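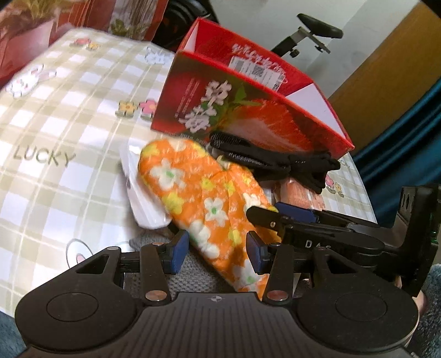 I have played in goal for twenty winters, first in Jedov and now in Clindach, and I have never had a pair of gloves which was warm and good for catching at the same time. Cold-weather goalkeeper gloves are usually made as if the ball did not matter. My old winter pair was not much better than an oven mitt like the orange one with the flowers, with one big thumb and all the other fingers living together in the same room. With such a thing on the hand you can take a cake from the oven, but you cannot hold a low shot on a wet pitch. So when Skindden brought out a thermal model with real separate fingers, I bought it in November with my own money and wore it until the end of March.

The price first. I paid 3000 crowns, and this is a lot for an amateur. For the same sum I could buy two pairs from Baláž, which is what most keepers in our league wear. I mention it now so that you can judge the rest with this number in your head.

The palm is four millimetres of latex, a little softer than I expected. In dry cold it holds the ball very well. In rain it is good after you have wetted it properly, and only acceptable if you forget. I forgot once, in an away match, and a simple cross went through my hands and behind me. I cannot blame the gloves for this, the leaflet says clearly that the palm must be wetted before play.

Warmth is the main reason to buy them. There is a thin fleece on the back of the hand and between the fingers, but nothing extra under the palm, so you still feel the ball. At minus three I stood for a whole first half with almost nothing to do and my fingers were still working when the corner came. The tips of the little fingers get cold before the others. The wrist stays warm, as the strap is wide and goes under the sleeve without making a lump.

About the size I must complain. I am a nine in every other brand and here the nine was too tight over the knuckles. The shop exchanged it for a nine and a half, and this one fits, although the thumb is now slightly long. If you are between two sizes, take the bigger. Trying them on at home with clean, dry hands does not tell you much. Close the fist several times, pull the strap tight and throw a ball against a wall.

They are heavy when they are full of water. After a match in sleet I put the pair on my kitchen scale and it showed 433 grams. You notice this in the last twenty minutes, mostly on long throws. I also use them for kicking from the hands, and there the thick fleece at the side of the fingers makes the drop a bit less exact. I needed three training sessions to get used to it.

Drying is slow. The fleece keeps the water, and near a radiator the latex becomes hard, so they must hang in a room with normal air. For me it takes a day and a half. If you train two evenings one after another, you will need a second pair, or you will put your hands into something cold and unpleasant. The washing is easy: lukewarm water, a little mild soap, press and do not twist.

After five months the palm is worn at the base of the right hand, where I push myself up from the ground. We train on artificial grass and it eats every latex, so I consider this normal. The stitching between the fingers has not opened anywhere. The printing on the strap has almost disappeared, and I do not miss it.

Compared with my Baláž gloves, the Skindden pair is warmer and safer in the catch when it freezes, but slower to dry and not so precise in the finger ends. From April I go back to the Baláž. I would not recommend the thermal model to children who are still growing, for the money it is a pity. For an adult keeper who plays outside all winter and often stands a long time without work, yes, I would buy it again, in the half size bigger.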